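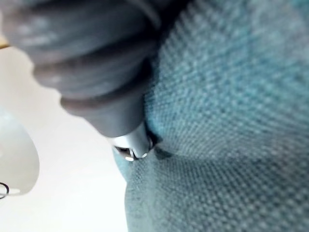 The teal weave, up close.

Home Stories Poems Archive About
Search this site Go

The Sofa
by Eimear Mac an tSaoi

Elie had bought the teal fabric in May and had been putting off the sofa ever since. Her father used to sit at the left end. He had worn the old brown cover down to the backing there.

"You could leave that one," Bleddyn said. He was on the floor with the scissors.

"It would look stupid."

"It would look like a sofa."

She pulled the old cover off and found two bus tickets and a pencil from Nolte, where he had worked for 18 years. She put the pencil in her shirt pocket. Then she worked the new cover down over the cushion, one corner at a time, and pushed at the weave with her thumb until the crease went flat.

It took until nine. Bleddyn sat at the right end to try it.

"Firm," he said.

Elie stayed standing for a while – then she went to put the kettle on.

Contact | © Hustus Stories | Back to top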